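Dec 17, 2025
Suitcase bench, packing and closing notes

Picking up from where I left the page yesterday, with the hinge question still open and coffee on the corner of it (sorry to whoever reads this next). I wanted to spend the whole day on closing a hard-shell case, start to finish, and for once I more or less did. It is a small subject but I have grown very fond of it. Everybody owns one of these things, everybody has knelt on one, and I still learn something each time I pack one slowly and pay attention.

The load was the standard Retancombe list, which we have kept the same since March so that the notes can be compared: sweaters on the bottom, shirts rolled, one pair of shoes heel to toe, the wash bag, and the fat bath towel that we all complain about. On the scale the towel came to 400 grams more than the old one, so please write down which towel you used. I forgot to on two pages last month and had to throw those pages out, which hurt.

First pack, everything folded flat. The halves met nicely at the hinge side and stood open at the front by the width of my thumb. Pressing in the middle of the lid did very little except make the shell creak. Pressing near the corners, one and then the other, brought it down, and the zipper went round without biting the lining. I did it again with the shoes moved to the hinge side and it was easier, a good deal easier, and I am annoyed that we have been putting them at the front all this time.

Second pack, everything rolled. Looks lovely, like a tray of pastries, and closes worse. The rolls creep toward the opening when the lid comes over, and then one of them always gets its edge into the zipper. I tried the inner straps tighter and that helped for the shirts and not at all for the sweaters. My guess is that rolled on top and flat underneath is the answer, and I'll try that before the holiday if the bench is free.

The other half of the day went to handling the case on its side, the way it ends up when you are trying to get at a latch or have a look at the wheels. The pale green one was the one I wanted for this. It has such a smooth, glossy shell that there is hardly anything to hold on to except along the edge with the ridges, and on a polished stone top you have to be gentle about where you put your weight.
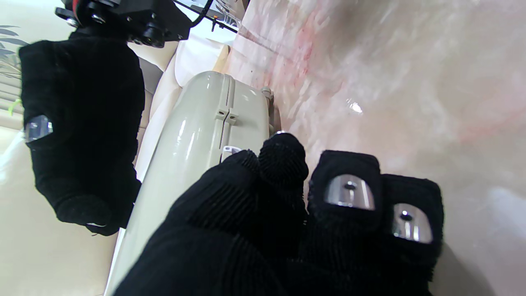

Gitmont asked whether any of this holds for the soft-sided bags, and whether we ought to be so pleased with a result that comes from one towel and one kind of shell. Fair enough on both counts. The soft bags forgive nearly everything, since the front panel just bulges, so I would expect the shoe position to matter far less there. I have promised to run the same list in the old canvas one, flat and rolled, and to put the two pages side by side.

Back to the hard shell. A few things I want to remember about working with it on its side, written down in no special order. A folded cloth between the shell and whatever is next to it saves a lot of fussing. Grip at the molded edge and keep your palm off the big curved face, which gives nothing back and only collects fingerprints. If the contents are going to shift, they do it in the first tilt, so tilt slowly, listen for the thump, and then wait a moment before doing anything with the latch.

I also weighed the full load a last time and got 300 grams under the morning figure, which puzzled me until I found the socks on the chair. So the afternoon closing runs were all done without socks. They stay in the book with a note next to them – I don't think socks would change much, but I'd like to be able to say so properly.

Count for the day is 28 closings, most of them on the flat pack. The zipper pull on the Nesdale case is getting stiff toward the last corner and wants a little wax. I rubbed a candle stub along it and it ran better for a while.

Left to do: canvas bag with the same list, the half-rolled pack, socks in. Also return the luggage scale to the Jitpraphai shelf, it has been on our side for ages and they have been very nice about it. Towel is hanging behind the door.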